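Jistthorpe Town Council
Polling place and count venue: pre-opening inspection checklist, with inspector's comments

Inspection date: 4 Jan 2022
Inspector: Renata Montecinos
Venue: Iyamu Hall, main hall, side room and lobby
Purpose: by-election, Plovville ward, poll and count in the same building

Marking: S = satisfactory. A = action needed before opening. N = not applicable at this venue. Comments are given where the mark alone would not tell the presiding officer enough.

1. Approach and entrance

1.1 Path from street to door even and free of trip hazards: A
Two slabs by the gate have lifted. The edge is high enough to catch a wheel. Relay, or ramp and mark with tape.
1.2 Step-free route signed from the street: A
The route exists, along the east side, but the only sign is inside the lobby. A second sign is to go on the gatepost at seated eye height.
1.3 Outside lighting adequate after dark: S
1.4 Door held open without wedge: S
Magnetic holder, released by the alarm. Tested once, closed fully.
1.5 Campaign material within the boundary: A
One poster on the noticeboard. To be taken down by the hall, not by polling staff.

2. Polling room layout

2.1 Capacity notice displayed: S
Limit for the main hall is 132 persons. This covers the count as well as the poll, and counting agents are included in the figure.
2.2 Booths placed so that no voter can be overlooked: A
The plan puts the end booth beneath the gallery stairs. A person on the fourth step can see the writing shelf. Move the booth to the north wall or close the stairs. I prefer the first, as the stairs are a fire route.
2.3 Low-level booth provided, with turning space: S
2.4 Ballot box visible to the presiding officer at all times: S
2.5 Queue route separate from exit route: A
Workable with a rope barrier. Barrier not on site at time of visit.
2.6 Tellers' position outside the polling room: S
Lobby, left-hand side. Chairs must not be set in front of the alarm call point.

3. Electrical and fire

3.1 Fixed wiring certificate in date: S
3.2 Portable equipment labelled: A
The urn in the kitchen has no label. Not to be used until tested.
3.3 Extension leads: S
None across walkways. The lead to the register desk runs along the skirting and is to be kept there.
3.4 Extinguishers in place and in date: S
3.5 Emergency lighting: A
The unit over the side room door did not light on test. Repair due before the poll. If it is not repaired the side room is out of use after dark, and postal vote opening moves to the stage.
3.6 Fire exits clear: S
Rear exit was clear. See 5.4 for the effect of the count tables.

4. Call buttons and assistance

4.1 Call button at step-free entrance: A
The button is fitted but gives no sound in the hall. Stilteo, who maintain the system, have been asked for a visit.
4.2 Second call point at the register desk: A
Agreed in principle in March and never installed. The order remains open.

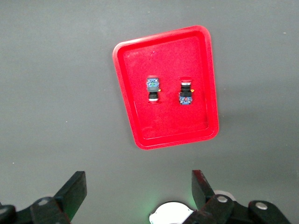 4.3 Voter assistance equipment: A
The tactile voting device was in the cupboard, but the large-print notice was for a previous election and has to be replaced. The magnifier was present. Small items should be issued to the desk in a tray with a raised rim, so that they cannot roll off the table during a busy period. Signing out is by the poll clerk, using the sheet in the presiding officer's folder.
4.4 Chair available for voters who cannot stand in the queue: S
4.5 Staff briefed on companion voting: N at time of inspection
The briefing takes place later. Presiding officer to initial this line on the day.

5. Count arrangements

5.1 Changeover from poll to count: A
The written plan allows 14 minutes between the close of poll and the admission of counting agents. This is too short if booths are to be folded and stored. Either the booths stay up against the wall or the time is extended. Returning officer to decide.
5.2 Tables: S
Firm, no damaged edges. Locking pins on all legs.
5.3 Clear view for counting agents: S
Agents stand on the outer side of the tables. The tape line is set back far enough that papers cannot be touched.
5.4 Exits clear with tables in count position: A
With the end table set as drawn, the gap to the rear exit is narrower than the door. Shift the row 400 mm towards the stage. The floor marks should be redone once the table is in its new place, and the old marks removed.
5.5 Secure storage for sealed packets: S
Steel cupboard in the side room, key number 287. One key with the presiding officer, one with the returning officer – none to be left at the hall.
5.6 Adjudication table for doubtful papers: S
Well lit. Within sight of agents.

6. Welfare and close-down

6.1 Drinking water for staff: S
6.2 Heating: A
The main hall heater works. The lobby has none, and tellers will be near an open door for the whole day. The hall has agreed to supply a heater, subject to 3.2.
6.3 Toilets, including accessible toilet: S
Emergency cord reached the floor and was not tied up.
6.4 Alarm code and locking-up procedure held by presiding officer: A
Code to be changed after the poll.

Overall result: venue usable subject to completion of all A items. Items 2.2, 3.5, 4.1 and 5.4 must be reinspected before the notice of poll is confirmed. The others may be cleared by the presiding officer in writing.

Signed: R. Montecinos
Copy to: returning officer; Iyamu Hall bookings office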